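**Can a machine do your chores yet? In Braltosthorpe, the answer is getting closer to yes**

9 February 2020

The robot arm at the Drallance workshop has been putting things away all winter, and it's getting good enough that people stop on the stairs to watch.

Drallance rents the upper floor of an old seed store in Braltosthorpe, and for most of its life the company has built sorting equipment for small packing firms. Since last July it has been busy with something closer to home. The project is called Prukatard, and the question behind it is one that anybody with a sink and a kitchen counter has asked at some point: could a machine do this for me?

Tamer Qudah, who leads the work, thinks the honest answer today is "some of it, slowly." He says this with a big grin, and it's hard not to catch the mood. A year ago his answer would have been no.

The tests are deliberately dull. Put the basket back where it lives. Pick up the bag and move it off the counter. Fold the cloth, or at least get it into a pile that doesn't slide onto the floor. Each job goes on a card, and each card gets ten tries. A try passes if a person coming into the room would have no reason to do the job over again. That last part is Qudah's own rule, and he is strict about it. A towel dropped in the right place but hanging half off the edge is a fail.

On hard plastic the results are terrific. The basket card went nine for ten in the latest round, and the one miss was a near thing, with the rim slipping out of the grip just short of the shelf. Boxes, tubs and bottles do almost as well. These are things that keep their shape when you touch them, and a machine that can work out where an edge is can usually work out how to hold it.

Soft things are another story, and they're where the team spends most of its day.

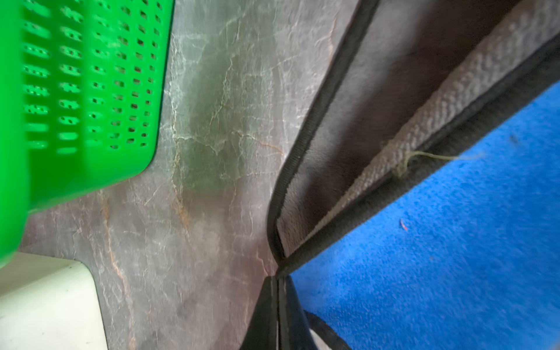
"Take a bag with a strap," Qudah says. "You and I see a bag. We reach for the strap without thinking. The arm has to decide which of those long strips is the strap, which is only the trim around the edge, and which way the whole thing is going to flop once it leaves the counter. Then it flops the other way."

The bag card stands at two for ten. That may not sound like much to cheer about, but there was cheering! The first success came late on a Friday afternoon, and the people from the office downstairs came up to see what the noise was. The arm found the strap, pulled it a little to check that the rest of the bag followed, and lifted. The whole business took longer than it would take you to read this story. Nobody minded.

That small test pull is the part Qudah is proudest of. Earlier versions grabbed and went. If the grip was on a loose fold, the arm carried on to the drop-off point holding nothing at all and opened its fingers over the bin with great care. Now it gives a tug, looks again, and changes its mind if it needs to. People do the same when they feel for a jacket in a dark closet, and watching a machine do it is a real pleasure.

The work isn't only about homes. Ó Gríofa, the family hardware and housewares store on the square, has offered its stockroom for a trial, and the staff there have their own list of jobs they would gladly hand over. Returned goods are at the top. A returns cart at Ó Gríofa can hold a bath mat, a colander, a tote bag and a string of lights, all tangled together, and somebody has to pull them apart before anything can go back on a shelf. It's a shop-floor chore and a household chore in one, which makes it a fine test.

The store would like the arm to handle the plain items first and set the awkward ones aside for a person. Qudah likes that idea a lot. He would much prefer a machine that knows when to leave something alone, and the newest software lets it do so. When it isn't sure what it's holding, it puts the thing down gently and moves to the next one.

So what should the rest of us expect? Not a butler. The arm is bolted to a bench and can't walk to the laundry. It needs good light, it dislikes shiny surfaces, and busy patterns on a countertop still throw it off now and then, so the team keeps a few stone-look and speckled tops around and swaps them in to make the practice harder. Thin threads and frayed edges are a headache as well. A person ignores them. A camera close to the work sees every one, and the software has had to learn that a bit of fluff isn't something to be picked up and put away.

Speed is the other big gap. Clearing a cluttered counter takes most people a couple of minutes, and the arm would need a good chunk of the morning. Qudah shrugs at this. His own dishwasher takes hours, he points out, and he has never once stood in front of it and complained. If a machine can work while you're out, slow may be perfectly fine.

Safety gets plenty of attention too. The arm moves at a crawl when anyone is within reach, and it stops at a light touch. Visitors are invited to try this for themselves, and most of them do it more than once.

The next round of tests adds wet cloths, which everyone expects to go badly, and shopping bags with things still inside them. After that comes the Ó Gríofa stockroom, where the arm will work evenings with one of the Drallance team beside it. The company hopes to start in July if the bag card improves enough by then.

Anyone in Braltosthorpe who would like to help can drop off old bags, blankets and baskets at the workshop door on weekday mornings. Odd shapes are welcome. The team is especially short of backpacks, and Qudah asks that people please check the pockets first.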